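Home Security Walk-Round: Our Checklist, With Comments

We put this list together for households in Flirkadthorpe after the run of break-ins last March, and it has grown a little each time somebody wrote in with a good question. Set aside an evening for it, pour yourself something nice, and go through with a pencil. Mark each item OK, Needs Work or Doesn't Apply. Our comments come after each item, and you are welcome to skip the ones that don't concern you (we do go on a bit).

Outside the house

1. Front door closes fully and the deadbolt throws all the way.
Comment: Stand outside, lock it, and give the door a good firm shove at lock height. If it moves more than a hair, the strike plate is probably held on with the short screws it came with. Swap them for 3-inch screws that reach the stud. On the older houses along Prydderch Lane we found the wood behind the plate had gone soft, and no screw will hold in that. Call a carpenter first and a locksmith second.

2. House number can be read from the street after dark.
Comment: People are always surprised to find this on a security list. If you ever have to call for help at 2 a.m., you want the officers at your door and not at 848 when you live at 884. Walk to the far curb and look back with the porch light on.

3. Bushes under windows trimmed below the sill.
Comment: We know, we know – the hydrangeas. Take them down in stages if it hurts. Thorny plants can stay a bit taller.

4. Side gate latches and has a lock on the inside.
Comment: A bolt at the top is easy to reach over. Put it halfway down if you can.

5. Ladders and tools put away.
Comment: A ladder lying along a fence will get somebody to your upstairs bathroom window in no time. If you have no garage or shed, chain it flat to something solid.

Windows and back doors

6. Every ground floor window locks, and the key is not sitting in the lock.
Comment: Keep the key close by, out of reach of the glass, and make sure everybody in the house knows where it lives. You need to be able to get out in a fire just as much as you need to keep a stranger from getting in. Bedrooms especially.

7. Sliding door has a bar or pin.
Comment: A cut-down broom handle in the track does the job nicely and costs nothing. The Ceketti pin locks that a few readers asked us about are fine too, so long as you drill into the frame carefully and stay well clear of the glass.

8. Pet door closed off at night.
Comment: Only matters for the large ones. If your dog can get through, so can a skinny teenager, or at least his arm.

Inside

9. Keys, purses and phones kept away from the front door.
Comment: This is the item most of us fail, myself included for years. A hook in the hall is so handy! But a good many thieves want nothing more than the car keys, and they will be gone in under a minute if they can see them through the glass. Pick a drawer in another room. Kitchen counters get a Needs Work if they can be seen from a back window, so go out in the yard in the evening with the lights on and have a look at what you are showing the world.

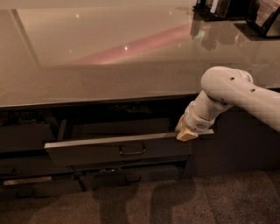

10. Valuables photographed and serial numbers written down.
Comment: Keep one copy outside the house, with a relative or in your email. One family on our street put in a claim for $3,065 and had it settled quickly, mostly on the strength of a shoebox of receipts.

11. Collectible or ceremonial weapons locked up, off the wall.
Comment: We get some pushback on this one, and I do understand it. Grandpa's saber looks handsome over the fireplace. But anything on display can be picked up by whoever reaches it first, and a frightened person swinging a blade in a dark hallway is in a great deal of danger. A locked cabinet, please.

12. Alarm tested this month.
Comment: Call your monitoring company before you set it off. Surkier customers should find a test setting in their paperwork – if you can't find it, phone and ask, and write the steps on the inside of a closet door.

If somebody is already inside

13. Everyone knows which room to go to.
Comment: Choose one with a door that locks and a phone that works. Get in, lock it, call 911 and stay on the line. Please don't go down to see who it is.

14. A plan for coming home to an open door.
Comment: Don't go in. Go to a neighbor's or back to the car, and call from there.

Scoring

Count up your Needs Work marks. Up to 4 is very good for a first try, and most can be put right in a weekend. Of the 37 lists handed back to us so far, item 9 was marked Needs Work more than any other, with item 5 close behind. Please do the walk again when the clocks change.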